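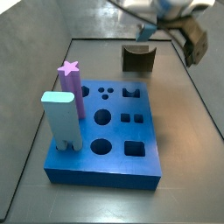 Can a machine do the chores yet? Shape sorting as a test task

27 Aug 2018

Readers keep asking when an arm will be able to empty a dishwasher or restock a parts bin. The short answer from the Wimgate bench is that it depends on how tight the fit is. Picking an object up is close to routine. Putting it into a place made for it, at the right angle, is where the time goes.

A toy shape sorter isolates that second step. Each prism has a cross-section that matches one cavity in the block. A star must be turned to within a few degrees before it drops. An arch has only one correct orientation per full turn, so an error of half a turn leaves it sitting on the rim. Round pegs forgive any rotation and tell you little beyond position error.

Farah Hutapea ran the June series on the Mimon controller. A run consisted of 205 insertions from varied start positions on the tabletop. Pieces lying flat or facing the wrong way had to be regrasped first, and a regrasp added up to 300 percent to the cycle time. Most failed insertions were traced to the piece shifting between the fingers after contact with the block. Camera calibration accounted for a small remainder.

Two changes helped. The first was softer finger pads, which hold a curved face with less squeeze. The second was a short spiral search at low force once the piece touches the surface. The Rotuveo force sensor was used for this, with the threshold lowered twice during the series. Tall pieces remain a problem – once a column is standing in the block, the gripper has to approach its neighbors from a steeper angle, and the planner sometimes refuses the move.

What carries over to real work? Cutlery into a tray, plugs into sockets, and dowels into drilled panels all share the same structure: find, orient, align, push. None of them come with a rigid, brightly colored target on a plain gray table. Dierckx has a trial planned with drawer dividers and mixed kitchen tools, where the slots are loose but the objects overlap. We expect grasping to become the limiting step again.

For now, loading a fixture with known parts is practical on the shop floor if a cycle of several seconds is acceptable. Unattended work in a kitchen is not. Insertion logs and the pad drawings are available from Farah on request.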